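Karningate: Werkstatt stellt Arbeitsflächen auf glatten, fugenlosen Belag um

18. Juli 2018

Die Gemeinschaftswerkstatt Karningate hat den Austausch ihrer Arbeitsflächen abgeschlossen. Betroffen sind 6 Tische im Erdgeschoss, die bisher mit Platten aus geöltem Holz belegt waren. Die Kosten liegen nach Angaben des Trägers bei 3000 Euro, Montage und Entsorgung eingeschlossen.

Der neue Belag ist matt und blaugrün eingefärbt. Er wurde je Tisch in einem Stück aufgebracht, ohne Stoß und ohne Kantenprofil auf der Arbeitsseite. Ausschlaggebend für die Wahl war das Reflexionsverhalten: Auf den geölten Platten hatten sich die Deckenleuchten gespiegelt, kleine Bauteile waren bei seitlichem Licht schwer zu erkennen. Auf der matten Fläche bleibt bei direkter Beleuchtung ein aufgehellter, weich auslaufender Bereich, in dem der Farbton blasser und leicht gräulich wirkt. 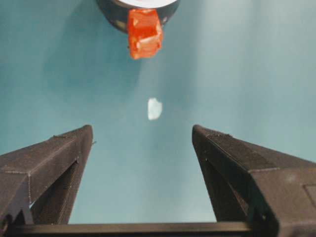 Manon Friesen hält den Farbton für richtig gewählt, die Ausleuchtung aber für verbesserungsfähig; helle Kunststoffteile seien auf dem Blaugrün gut abzugrenzen, dunkelgraue im Schatten dagegen weniger. Sie regt an, die Leuchten über den beiden hinteren Tischen zu versetzen und mit Streuscheiben auszustatten. Über den Vorschlag wird im Herbst entschieden — bis dahin bleibt die vorhandene Beleuchtung in Betrieb.

Für die Nutzung gelten geänderte Regeln. Schneidarbeiten sind nur noch mit Unterlage zulässig, Lötarbeiten ausschließlich am separaten Tisch neben dem Eingang. Zur Reinigung ist ein feuchtes Tuch mit neutralem Reiniger vorgesehen, Scheuermittel und Aceton sind ausgeschlossen. Beschädigungen sind mit Tischnummer im Werkstattbuch einzutragen. Die alten Platten werden bis Monatsende im Hof gelagert und können dort nach Anmeldung kostenlos abgeholt werden — Zuschnitt vor Ort ist nicht möglich.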